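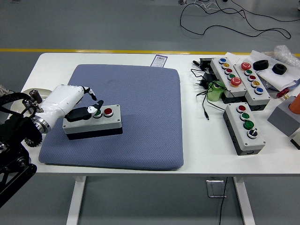

Push button stations are sold by Tondgate in three sizes: two-button, four-operator and five-operator. Each one is an enclosure with the buttons already mounted, ready for you to wire to your own equipment. The two-button station is the one most people start with, and it has a green button on the left and a red button on the right, in a gray and black box with a light gray top. The larger boxes mix push buttons with selector switches, and some carry a red mushroom button for emergency stop. The questions below are the ones our order desk gets most often. If yours is not covered, write to Josefina Espinoza at the address at the bottom of the page.

Which size do I need?

Count the separate commands your machine takes. Start and stop only is a two-button station. If you also need a mode choice, such as manual and automatic, you need a box with a selector switch. Spare positions can be closed with a blanking plug, so going one size up does no harm.

What do the colors mean?

Green is normally start and red is normally stop. Blue is commonly used for reset, and yellow for clearing a fault or another abnormal condition. The contacts behind the buttons don't know what color the cap is, so check your drawing before you wire.

What is the difference between a red push button and a red mushroom button?

A plain red button is a momentary stop. It springs back when you let go. The mushroom buttons we supply for emergency stop latch when pressed and have to be twisted to release. Releasing one must not restart the machine by itself. That part is up to your control circuit.

Can I use a two-button station as an emergency stop?

No. Order a box with a latching mushroom button, or add a separate one within reach of the operator.

Are the contacts normally open or normally closed?

Green, blue and yellow buttons ship with one normally open contact. Red buttons and mushroom buttons ship with one normally closed contact. Extra blocks clip on behind the operator. Two-button enclosures have room for one extra block per button.

What are the contacts rated for?

The standard block is rated for control circuits up to 300 volts. The stations are not for switching a motor directly. Use them to drive a contactor or a controller input.

Do the stations come with cable?

No, unless you ask. We can fit a cable before shipping, in lengths up to 10 feet. Power supplies are sold separately.

Can I change the order of the buttons?

Yes. Loosen the locking ring inside the lid, lift the operator out and swap it. Disconnect power first. Tell Kai Ruppert when you order if you want a special layout and he will send a sketch for approval. Custom layouts add 4 working days.

Can I get replacement caps and sealing rings?

Yes, both are in the spare parts list. Caps are sold singly and rings in pairs. A cracked ring should be replaced right away if the box is used near water or coolant.

Can I return a station after wiring it?

We take back unwired stations in the original packing. Wired stations are only accepted if there is a fault.

Tondgate Controls | Order desk: orders@tondgate.example, ext. 61 | © Tondgate. All rights reserved. | Back to top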